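Umwood open day, 22 Aug 2018

The bus from the station took 16 minutes and dropped us at the wrong gate, so we walked round by the canal. Entry was free, though parking cost 5 pounds.

The old weaving hall was the best part. Gendis, the firm that now runs the site, has kept two looms going and sells the cloth in the shop — tea towels mostly, and a few blankets. We had soup in the canteen and then followed the marked route through the newer buildings, which closed at four.
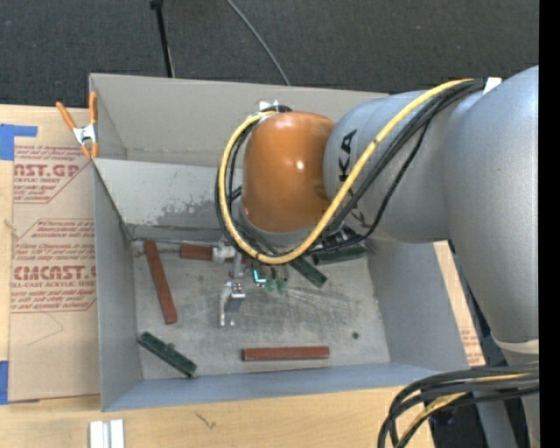
Grey bin on a wooden tabletop, Umwood.

The last bus back was full. Next time we would come in the morning.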